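Search this site
Type and hit enter

Stop Telling Me to Cook From Scratch

May 8, 2025

Quick one, I have 14 minutes before I need to leave. But this has been bugging me since January.

Every food column I read lately has the same sermon in it. Soak your own beans. Simmer your own stock. Canned food is what you eat when you've given up. Written by people with a free afternoon, apparently. Every afternoon.

I live in Stendport. The big grocery on the hill closed, so now it's the Tedon by the bus station or a ride out of town, 3 buses if you miss the good one. Fresh stuff at the Tedon is fine on delivery day. After that, limp. The canned aisle is the same every single day. Tomatoes, chickpeas, sardines, peaches. I can plan a week off that aisle. Can't plan anything off a bag of spinach.

And the cost thing. People say dried beans are cheaper. Sure, per pound. Now add the gas, and the night I forgot to soak them, and the takeout I bought instead. Nobody puts the takeout in the comparision.

Taste? Some canned food is bad. Green beans, bad. Potatoes, why. But canned tomatoes beat the pink supermarket ones most of the year and any honest cook will tell you so. Fish too. I grew up on mackerel on toast and would still take it over half of what I've been served in restaurants.

We use cookies to improve your experience and to show you content you may like. Accept all / Manage settings

Where was I. Salt. Fair complaint, I'll give them that one. Rinse the beans, most of the brine goes down the sink, move on. Or buy the low salt kind if your store bothers to stock it. Mine stocks 2 kinds and hides them on teh bottom shelf. That would be a useful thing for a food columnist to get mad about.

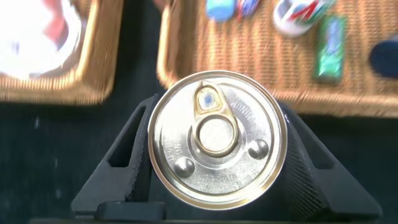

So is it still cooking if dinner starts with a can? It's cooking when you take ingredients and turn them into a meal, and a chickpea is an ingredient whoever boiled it.

Anyway. Onions, garlic, can of tomatoes, can of whatever, something green if there is any. Feeds us with leftovers for lunch. I'm not ashamed of it and I'm not going to photograph it in a linen apron either. Bus is coming, got to go.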